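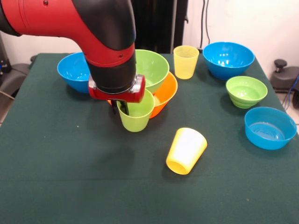 Shiyu Cui me escribió que cambiar de pinza era perder el tiempo, que con vajilla de plástico casi todos los fallos vienen de la cámara y que primero revisara la calibración. Le hice caso a medias. Recalibré la cámara fija, repetí una tanda corta y los fallos bajaron algo, pero seguían concentrados en los mismos objetos: los vasos tumbados y los cuencos bajos.

Así que seguí con la comparación que tenía prevista entre las dos pinzas paralelas, la Bander y la Getotell. Las dos llevan dos dedos y las dos se montan en la misma brida, de modo que el brazo, el controlador y el código de planificación no cambian. El controlador es el Xiao que ya usaba en abril, con el firmware sin tocar.

La prueba es sencilla. Cuencos y vasos de plástico sobre una mesa con mantel verde oscuro, el brazo baja, agarra por el borde, levanta y deja en otro punto. Entre las dos pinzas llevo 1.712 intentos. De ellos, 1.212 son con la Bander, que fue la primera que monté.

Lo que he visto hasta ahora:

Los vasos de pie no dan guerra con ninguna. Un dedo dentro, otro fuera, y la fuerza al mínimo. Si se aprieta más, el borde se deforma y el vaso sale girado al soltarlo.

Los cuencos hondos tampoco, siempre que el planificador elija un tramo de borde libre. Cuando hay otro objeto pegado, el dedo exterior no tiene por dónde entrar – y ahí sí se nota la anchura de los dedos. Los de la Getotell son más finos y se cuelan mejor.

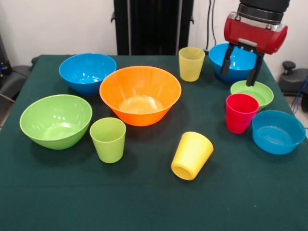 Con el vaso tumbado cambia el asunto. La Bander abre más y puede cogerlo por el cuerpo, cruzado. Con la Getotell tengo que ir al borde, en ángulo, y la mitad de las veces rueda. De los 134 fallos que tengo anotados, 52 son de vasos tumbados.

También probé el control de fuerza de cada una. El de la Bander es más lento en responder, pero repite bien. El de la Getotell es rápido y algo nervioso con piezas ligeras. Le puse un filtro en el controlador y mejoró, a costa de alargar el ciclo.

Queda pendiente la segunda cámara. La estimación de profundidad en los plásticos translúcidos es mala desde un solo punto de vista, y en eso Shiyu tenía razón. En Reltcombe tienen un soporte que me sirve y lo montaré cuando llegue. De momento dejo puesta la Bander.

Última actualización: 23/5/20

Entradas recientes
Calibrar una cámara fija sin volverse loco
Controlador Xiao: primeras impresiones
Dedos impresos o dedos de serie
Cómo anoto los fallos de agarre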